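Tarnlow to open computer refurbishment center in Emorstead

EMORSTEAD, July – Tarnlow will open a refurbishment center for used desktop computers in the former Zeman print works in Emorstead. The company will collect retired machines from offices, schools and clinics in the area and sell them on at fixed prices.

The center covers 860 square meters and is set up to process 700 computers a month. During a trial run this spring, staff took in 637 machines from local employers, most of them office desktops between four and seven years old.

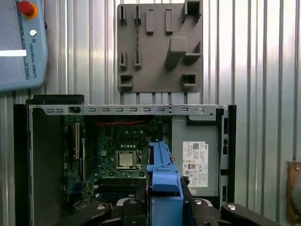 An opened desktop computer at Tarnlow.

Each computer is logged on arrival and its storage drive is erased before any other work begins. Drives that fail the erasure check are shredded on site, and the owner receives a certificate listing the serial numbers. The machine is then opened, cleaned and tested. Memory and power supplies are replaced where needed.

"Most of what comes through the door has years of use left in it," said Přemysl Tóth, operations manager at Tarnlow. "A new drive and a clean fan will often do it. We want schools to be able to buy from us without going through a long tender."

Parts from computers that can't be sold are sorted and kept as spares – power supplies, drive cages, fans and cables. Remaining metal and circuit boards go to Trirkent, a recycling firm that has worked with Tarnlow since the company was founded.

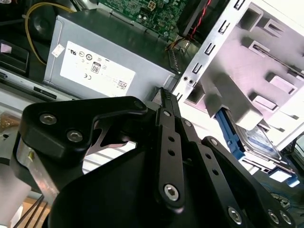
Collection and sales

Tarnlow will collect free of charge from any site with ten or more computers. Smaller numbers can be dropped off at the rear entrance between 8 a.m. and 4 p.m. The company expects to have over 2,000 refurbished desktops in stock by the end of its first year. All are sold with a 12-month warranty.

Price lists and collection forms are available from the Tarnlow office in Emorstead.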